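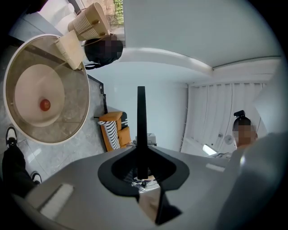
Der runde Tisch mit Rauchglasplatte, weißer Rand

Von: Samina Naqvi
An: Liste Hausrat & Möbel
Betreff: Re: Re: Glastisch, Linie in der Platte – Kratzer oder Sprung?

Hallo zusammen,

nur schnell, muss gleich los. Die Linie läuft vom Rand Richtung Schale, ganz dünn. Die weiße Schale mit der kleinen roten Kugel drin steht in der Mitte, die gehört nicht zum Angebot, bitte nicht danach fragen.

Zu Luceros Fragen, Reihenfolge egal:

Fingernageltest gemacht, zweimal. Einmal dachte ich, ich bleibe hängen, einmal nicht. Also nicht sehr hilfreich. Von unten komme ich schlecht dran, habe nur mit der Hand getastet und da nichts gespürt. Mit Taschenlampe schräg probiere ich es heute Abend, wenn es dunkel ist. Bei Tageslicht spiegelt die Platte zu sehr, das Fenster ist direkt dahinter.

Hersteller: laut alter Rechnung Tsuji, Modell steht keins drauf. Gekauft vor 11 Jahren bei Vimora, den Laden gibts nicht mehr. Ersatzplatte also vermutlich nur vom Glaser. Bei Terkmont habe ich angerufen, die schneiden rund, wollen aber die alte Platte zum Ausmessen dahaben. Transport ist genau mein Problem. Lieferzeit ungefähr 4 Wochen, Preis erst nach dem Aufmaß. Getöntes Glas in dem Ton haben sie nicht immer am Lager, müsste man sehen. Klar ginge auch, aber dann sieht man den grauen Marmorboden voll durch, und mit dem weißen Rand wird mir das zu kalt. Ansichtssache.

Der Rand selbst ist übrigens gut, der ist ja recht dick. Ob man die Platte einfach rausheben kann oder ob sie eingeklebt ist, weiß ich nicht. Hat das jemand bei so einem Tisch schon mal gemacht? Saugheber kann ich mir leihen – aber mit Saugheber an einer Platte ziehen, die vieleicht einen Sprung hat?? Ungern.

Der geflochtene Stuhl daneben, der beige: da hatte jemand privat gefragt. Bleibt hier. Das helle Holzbrett am Tisch könnt ihr haben, umsonst, nur abholen.

Mittwoch bin ich ab 17 Uhr da, falls jemand gucken will. Klingel ist kaputt, bitte klopfen oder anrufen.

Grüße
Samina

Lucero Condori schrieb:
> Hallo Samina,
>
> bevor du den Tisch verschenkst oder wegwirfst, schau dir die Linie
> nochmal richtig an. Kratzer auf Rauchglas sehen oft schlimmer aus als
> sie sind. Fährst du mit dem Fingernagel quer drüber und bleibst hängen?
> Auf beiden Seiten testen. Und mal mit der Lampe flach drüber leuchten,
> ein Sprung blitzt meistens auf, ein Kratzer bleibt eher matt.
>
> Kann auch ein Haar oder ein Faden sein, hatte ich bei unserem Couchtisch
> auch schon, eine halbe Stunde poliert für nichts.
>
> Wenn es ein Sprung ist: nichts Schweres mehr draufstellen und nicht
> aufstützen. Wenn Kratzer, dann habe ich noch Polierpaste von Vater,
> 2 Tuben, kannst du haben. Geht aber nur bei ganz flachen.
>
> Welcher Hersteller ist das denn? Und löst sich die Platte vom Rand?
>
> Gruß
> Lucero

PS: Lucero, die Paste nehme ich gern, eine Tube reicht. Feucht abgewischt habe ich noch nicht, stimmt, das mit dem Faden. Mach ich als ersets.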